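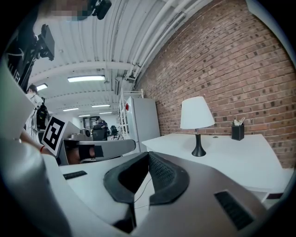

Two grippers near a desk with a lamp on it. The square card with the black pattern stands on one of them.

Explore > Machines > How Robots Learn

Search Ridgate for Kids... Go

How does a robot learn to pick things up?

You learned to hold a spoon by trying, dropping it, and trying again (probably with porridge everywhere!). A robot needs plenty of goes too, but it can borrow ours. At the Nisten workshop, people hold grippers in their own hands and do everyday jobs with them, such as moving a pen or tidying a desk, while a camera on the gripper records it all. Each go is called an example. One job might need 2000 examples, and in August the team gathered 518 of them! Then a computer looks through the lot, slowly working out which movements go with which things, so that one day a robot arm can have a try by itself.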